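About Vastau

Hi, and thanks for clicking through! Vastau is a small outfit in Mellham that keeps weather and climate records for people who'd like to see the numbers for themselves. I started it in a spare bedroom with one rain gauge and a stubborn interest in old snow records, and these days we look after 24 stations between the river and the Garba hills.

I'm not a professor and I won't pretend to be. I spent years writing software for a heating company, and what got me hooked was how hard it was to find a plain table of local temperatures (never mind one with the gaps marked!). So I made one, and then people started mailing me their grandparents' notebooks.

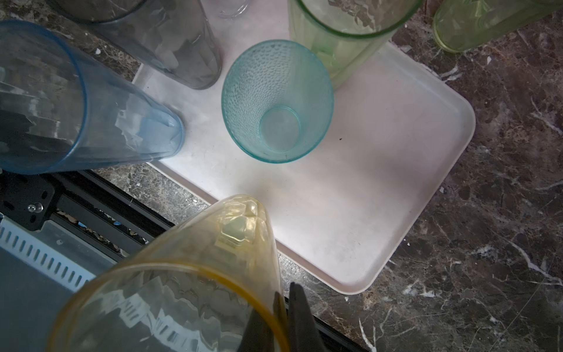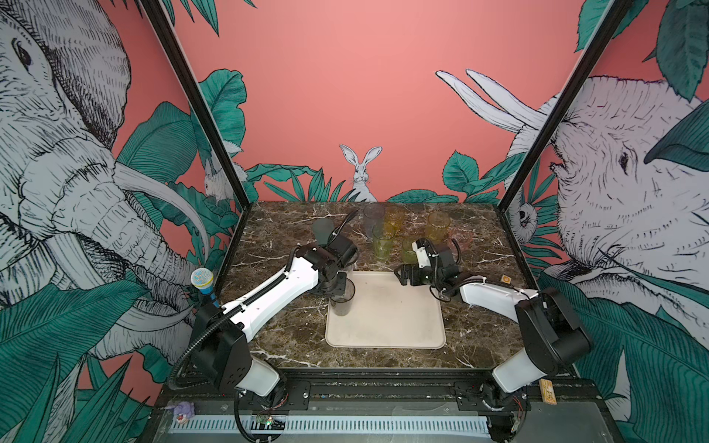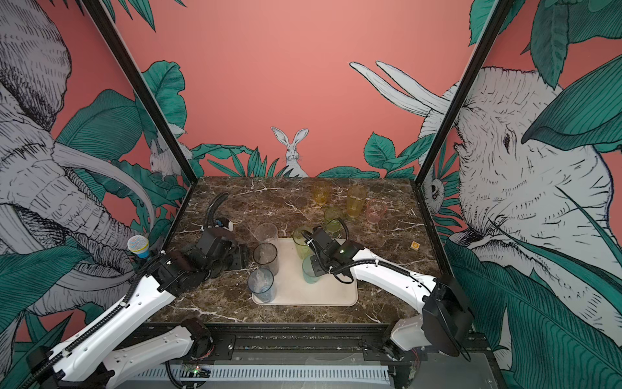

The notebooks are still my favorite part of the job. The longest one runs to 733 pages and has every December frost in it, plus a fair bit of grumbling about sheep. We scan them, type them up, and put them in Flotum, our free online archive. Flotum holds about 570 station-years right now, and you can download any of it without signing up.

Where do we stand on climate change? I get asked that a lot. We publish readings, we say which gauge they came from, and if a station got moved next to a parking lot we tell you so. Corrected and uncorrected figures sit side by side – argue over them all you like, I certainly do.

If you've got an old rain diary in a drawer, please write to me. Loose pages are fine, and so is terrible handwriting.

Page last updated May 21, 2025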